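4 Recording your first set of examples

With the arm calibrated and the hand opening and closing cleanly, you are ready for the good part. Everything Trimen learns, it learns from the examples you record here, so take your time and enjoy it!

The starter task is "can and box". You steer the arm with the Serrano glove, and Trimen stores the joint positions and both camera views as you go.

Before you start

Clear the table of anything that isn't part of the task. You need an open cardboard box and two drinks cans. Full cans and empty cans behave very differently in the hand, so pick one kind and stick with it for the whole set.

CAUTION: Keep your free hand off the table while the arm is live. The stop button must be within reach of whoever is wearing the glove.

Recording

1. Open Jallell and choose New set. Name it after the task and the object.
2. Check that both camera views are live. The wrist view is sideways on screen and should be left that way — Trimen turns it during training.
3. Bring the arm to the home position and press Record.
4. Move to the can at an easy, steady pace. Close the fingers round the body of the can, below the rim.
5. Pause for a moment once you have a grip, then carry on to the end of the task.
6. Press Stop, then Keep or Discard.
7. Move the cans and the box a little and go again.

Note: Small wobbles and second tries are welcome. Keep them! A set of 100 tidy but identical runs teaches far less than the same number with some variety in it.

Note: Jallell starts a new folder at run 101. If storage drops below 500 MB it shows message 616 and pauses until you free some space.

Try to include starts where the hand is already close to the can as well as starts from further off.

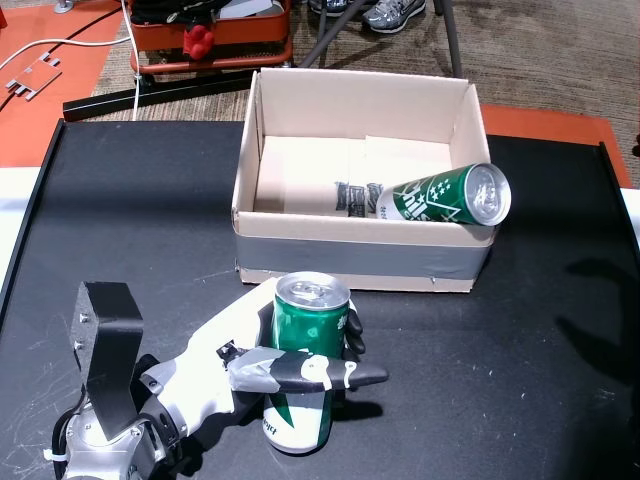
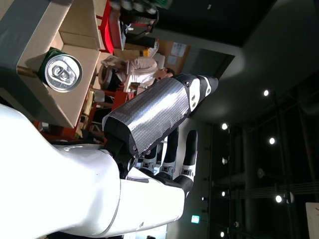 Written by the Rerkier set-up guides team
Last revised 3 Mar 2021

When you have a full set, go to section 5 to check your runs and send them for training.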